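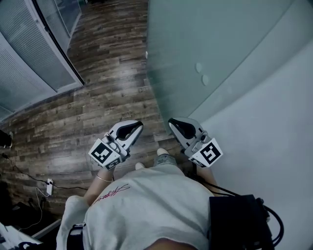
Gripper width jumps when both tags are half visible, and now my policy flutters its fingers

Posted by latchkey_ros, Sunday, October 8, 2023

Okay, so I've been fighting this for a while and I need other eyes on it. We collect demos with two handheld grippers, a square tag on each one plus a smaller tag under it, and a head camera looking down. The software side is mine: tag detection, pose, gripper width, time alignment, then everything gets written out through Saludo into training episodes.

My problem is the width signal. When the big tag is nice and square to the camera it looks great. When the wrist rolls past a certain point, the detector starts swapping between two pose solutions and my width estimate hops back and forth by 7 mm. It's a clean square wave. You could tune a radio with it.

I didn't worry at first because I figured the network would average it out. Nope! I trained on 792 episodes and the policy learned to flutter. It closes on a cup, opens a hair, closes, opens a hair, and sometimes the cup slides out. I played back the raw labels next to the rollouts and the rhythm matches so well it's embarrassing.

What I've tried:

Median filter, window of five. Kills the single-frame hops but the longer flips go right through.

Bigger median filter. Kills the flips and also smears the actual grasp, so now the policy closes late.

Throwing out frames with high reprojection error. The wrong solution has almost the same error as the right one, so this mostly threw out good frames.

Has anybody got a cleaner way to do this? I'd love to keep the hardware the way it is, I just want the software to stop lying to me.

----

tinfoil_kinematics wrote:

Classic planar flip. A single square tag seen at a shallow angle has two poses that explain the corners nearly as well, and your solver picks whichever one wins by a hair that frame. Most libraries will hand you both solutions if you ask. Take both, predict forward from the last good pose, and keep the one closer to the prediction. It's maybe thirty lines of code and it fixed most of this for me.

The part I'd worry about is initialization. If you start on the wrong branch you'll happily stay on the wrong branch for the whole episode.

----

bramblebus wrote:

I'm going to disagree with the above, at least as the first thing to reach for. You have a second tag on each tool. Why are you solving them separately? The offset between the two is rigid (I assume both tabs are fixed to the same body?), so put all eight corners into one solve. A pair of tags gives you a longer baseline and the ambiguity mostly goes away by itself, with no history needed.

History-based picking is fine until you get a dropout. Then you're predicting from stale junk.

----

latchkey_ros wrote:

@bramblebus yes, same body. I'm solving them separately because, um, that's how the script was when I inherited it and I never went back. I was using the small one only as a fallback when the big one dropped.

So that's Monday's job I guess.

@tinfoil_kinematics I didn't know you could get both solutions out! Going to look at that too.

----

tinfoil_kinematics wrote:

The joint solve helps but don't oversell it. If the two tabs are close to coplanar, eight corners on one plane is still a plane. Better conditioned, sure, but the flip is still in there at the bad angles. And the small tag is going to be the first one to go soft with motion blur, so you'll lose it exactly when the arm is moving fast.

----

bramblebus wrote:

Sure, but the fast parts are mostly transit. Width matters at the grasp, and people slow down for the grasp. I'd take a great estimate there and a so-so one in between.

----

oatmeal_servo wrote:

Can I ask a dumb question? Why is gripper width coming out of the body pose at all? If the width is the distance between the jaws, shouldn't it be separate from where the tool is in space?

----

latchkey_ros wrote:

Not dumb, I explained it badly. I get the tool pose from the tags, then I find the jaw edges in the image (black lining, so they segment pretty well) and I project them onto a plane I know from the tool pose. Width falls out of that. So if the pose flips, the plane tilts the other way and the width comes out wrong even though the jaw pixels were perfect.

Writing that out, I can see how it's a fragile chain.

----

oatmeal_servo wrote:

Then the jaw pixels give you something to test with, right? Under the wrong pose the jaws would land somewhere they can't physically be. Like wider than fully open, or one jaw moved and the other one didn't. Score both solutions on that and throw out the silly one.

----

tinfoil_kinematics wrote:

Okay, that's better than mine. Use it for the initialization problem at the very least.

----

gantry_gus wrote:

Grumpy opinion: you are all solving this in the wrong layer. Put an encoder on the jaw. Linkage is right there. One cheap magnetic sensor and you never think about this again.

----

latchkey_ros wrote:

I hear you and I half agree! But then I've got another clock to line up, another cable, another calibration file per tool, and another thing that can fail halfway through a session without anyone noticing. We had a sync problem in January between two streams and it ate most of the month. I'm a little scarred.

Also I've got a pile of data already recorded that I'd like to rescue, and an encoder can't help with that.

----

gantry_gus wrote:

Fair on the old data. For new data I stand by it. Vision for where the hand is, a sensor for what the hand is doing.

----

pinecone_mpc wrote:

Coming at it from the control end. Even with perfect labels I'd be careful feeding raw width to the policy as an absolute target at every step. Human hands tremble on a handle. We run our chunks through a small hysteresis stage before they go to the gripper controller: if the commanded width hasn't moved past a threshold, hold the last command. It took our rollouts from jittery to boring in an afternoon.

It does hide label problems though, so fix the labels first or you'll never go back and do it. Ask me how I know.

----

latchkey_ros wrote:

Update! I did the joint solve plus the oatmeal_servo jaw check, and I smooth offline with a forward and backward pass, so the start of the episode gets fixed using what comes later. None of this runs live so there's no reason to be causal about it — I can't believe I was only filtering forward.

I ran it on a slice of 1,000 frames that I'd picked because they were awful. The old code flipped on 145 of them. The new code flips on 7, and all of those are in one stretch where a sleeve covers the big tag.

The two-tag solve alone got me a good part of the way, but tinfoil was right that it still flipped at the really shallow angles. The jaw check caught nearly everything that was left. So you both get to be right, congratulations.

Snippet of the config, for anyone who wants to copy it:

solve_mode: joint
keep_alternate: true
jaw_limit_check: true
smoother: two_pass
max_gap_frames: 12

Anything past the max gap gets marked invalid and Saludo masks the width loss on those steps, but keeps the rest of the episode. I used to drop the whole episode. That was wasteful.

----

bramblebus wrote:

Very nice. What did the retrained policy do?

----

latchkey_ros wrote:

Still cooking. An early checkpoint closes once and stays closed on the cup, but I've only watched a few rollouts and I don't want to brag yet. Left hand looks a bit lazier than the right and I haven't worked out why.

----

pinecone_mpc wrote:

Check the left tool's tag-to-jaw offset before you blame the network. We mirrored one calibration file for both sides once, and the mirror was off by a sign in one term. Looked exactly like a lazy hand.

----

latchkey_ros wrote:

...it's a mirrored file. Going to go look.

----

Comments (4)

wobblyframe: Does the jaw check work with soft objects? With a sponge the two sides don't always close evenly on our tools, so I'd be nervous about a symmetry test.

latchkey_ros: Good catch, I loosened that tolerance after a few bad rejects. The "wider than fully open" test does most of the work anyway.

stackoverfloe: We use Rilletti for the offline smoothing and it has a two-pass mode built in, but the docs hide it under "replay" for some reason. Took me ages to find.

gantry_gus: Encoder.

Stinditz Forum, hosted by Wostano | Contact the moderators | Copyright 2023 Wostano | Back to top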